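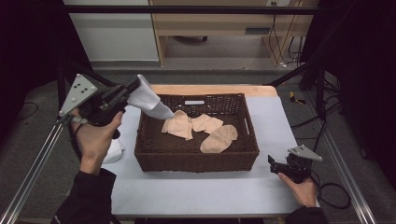
**Figure 3.** Sock-to-basket task at the Haldane bench. The left gripper holds a white sock over the wicker basket; the right gripper is open and empty.

### 5.2 The slow-jaw fault

I'd love to say we spotted this one early, but we didn't! We had 3,000 demonstrations in the Londolbridge set before I noticed that the policy kept hanging on to socks it should have dropped. It would carry one over the basket quite nicely, open the jaws (or so it thought) and then swing away with the sock still dangling. In testing it did this in 41 of 90 trials, mostly with the left gripper.

My first guess was the socks. The beige ones in Figure 3 sit on a dark brown basket and are easy enough to pick out, whereas a white sock against that pale sheet is a much harder thing to see, so I spent most of April fiddling with the lighting. It made no difference at all.

The trouble was in the timing. The jaw reading from the left gripper was reaching the logger 166 milliseconds behind the head camera, so in the recordings the jaws were marked as shut when the video plainly showed them letting go. The right one was fine. We had swapped the left gripper's board for a spare from Zesutcombe and (my fault, this) I never ran the sync check again afterwards. The policy learned to move off first and let go later, just as we'd taught it.

There's a safety side too. On the Tundetwood arm a late release meant the jaws opened on the way back, and twice a sock came down across the wrist joint while it was turning. Nothing broke, but a sock wound into a joint is a horrid thing to pick out, and I wouldn't want fingers near it. We now stop the arm whenever the jaws report shut for longer than the task allows.

Shifting the left jaw readings back into line and training again brought the count down to two in the same 90 trials. Both of those were socks snagged on the basket rim, and I don't have a fix for that yet.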